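About Hurkero

Hurkero records manual tasks for robot training. An operator drives the arm from a hand controller, and the joint positions, gripper state and camera images are logged together for each attempt. We work from a single site in Vasville and supply recordings to machine builders and university groups. 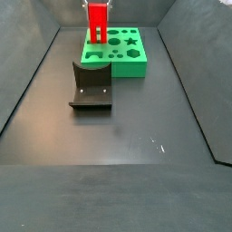

Insertion tasks make up most of our current work. The shape sorter set holds 2194 recorded attempts, and 600 of them include a deliberate regrasp. Failed attempts are kept and labelled.

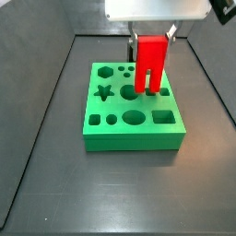

Halina Kaczorowski

Our operators train for two weeks before their recordings are used. They learn to approach slowly, line the piece up above its hole and release without pushing. Speed is not scored. Each session is checked by a second operator, who can reject it.

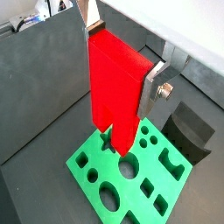 Wrist and fixed views share one clock. Calibration is repeated each morning and the values are stored with the data. Arlo Iwasaki maintains the cells; Teresa Krawczyk handles requests for new tasks, for which the minimum order is 400 attempts.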